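Insulated lunch bags: what survives a year of daily use

2019-07-17

I have been carrying lunch to work in a soft cooler of one sort or another since last September, and I now own more of them than a single person needs. These are my notes on what matters when you buy one. Most of it comes down to the lid.

Capacity first. Makers quote litres, but the number is of little help if the base is too narrow for your box. My usual container is a 600 ml rectangular one with clip sides. It goes flat into the Mellor and has to stand on end in the Undeo, so anything with a sauce goes in the Mellor. Measure the inside of the base with the ice pack in place. Mine is a 200 g gel block and it takes up more floor than I had allowed for.

Insulation. All the bags I have tried use closed-cell foam between an outer fabric and a foil or plastic lining. Foam thickness varies a little between them. I put a cheap probe thermometer in each bag on the kitchen worktop, with the same ice block and the same tub of yoghurt, and left them for 4 hours. The Prurex stayed coolest, the Undeo was close behind and the Mellor was last. The differences were small enough that I would not choose on that basis. Leaving the zip part open made far more difference than changing the bag — the second run with the Prurex, zip open by a couple of fingers, was worse than any of the others.

Which brings me to zips. A zip that runs round three sides of a lid has to turn two corners, and the corners are where it drags. Rounded corners are better than square ones. Run a candle stub along the teeth every few weeks and wipe off the excess. If the lid is thickly padded, press it down with the flat of your hand before you pull, so the two halves of the track line up. I do this without thinking now and the slider has stopped jumping.

Light colours are a mixed blessing. They stay cooler in a parked car but they show every mark, and piping and binding pick up dirt well before the flat areas do. A soft toothbrush with a drop of washing-up liquid is enough. Do not soak the bag. Water gets into the foam through the stitching and takes days to come out.

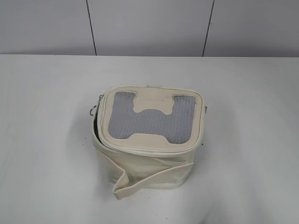
Cream bag with the grey mesh panel in the lid. Lid not fully closed on the left.

Mesh in a lid is harder to clean than a plain surface. Crumbs lodge in the weave and a cloth only pushes them further in. I use the brush attachment on the vacuum cleaner, on low, then a damp cloth. Let it air with the lid up overnight.

Metal clips and rings are worth checking before you trust a strap to them. Hook a luggage scale on and pull. My full lunch weighs 751 g without the ice block, so the load is modest, but it swings when you walk.

I have a Brureo on order and will run the yoghurt test again when it turns up.

4 comments | Share this post

Contact | Back to top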